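Aarti Chaudhary
2019-07-15

Thread on the arms they're putting in at Keltetti, where I've packed and reset tableware for 13 years. People keep asking me what it's like, so I'll say it once.

The pitch from Monix was a slide that said "frees your people for better work." I asked which work. The man said that would be decided on site. The site is us. We haven't decided anything.

My line handles 3000 pieces on a full shift. Plates, mostly. You pick one up, look at the rim, turn it over, put it in the rack. Your hands learn it and your head goes elsewhere, and yes, it's dull. I never said it wasn't.

Now the dull part is supposed to go to two arms at a table. One on each side of the plate.

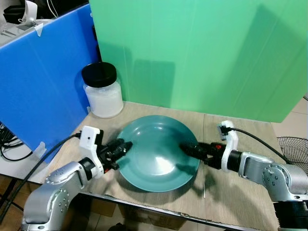

Work & Money

Two grippers and one green plastic plate. I can do that with one hand while telling Urmila about my sister's wedding.

Fine, it'll get faster. Everybody says so. But ask who stands next to it while it gets faster. On the Skarnarmont side they moved Urmila Tiwari off packing to "cell support." She clears jams and hits reset. Same pay, less talking, and the machine sets when she gets a break.

She told me she used to finish a shift tired in the arms. Now she's tired from watching. She asked for a stool and got a form.

Shiny plates worry me too. A hairline chip on a glossy rim, you catch it by tilting it to the light. I asked how the arms will catch it. Answer: "later phase." Until then a person checks. So count that person, please, when you do your savings.

They gave us 30 minutes of training. Half of it was where not to stand.

I'm not against machines. The Rajput strapper saved my back and I'd marry it. It came in, did one job, and we all kept ours.

What I want in writing before September: who gets moved, to what, at what rate, and who checks the rims. I've asked twice. Will post the reply if I get one.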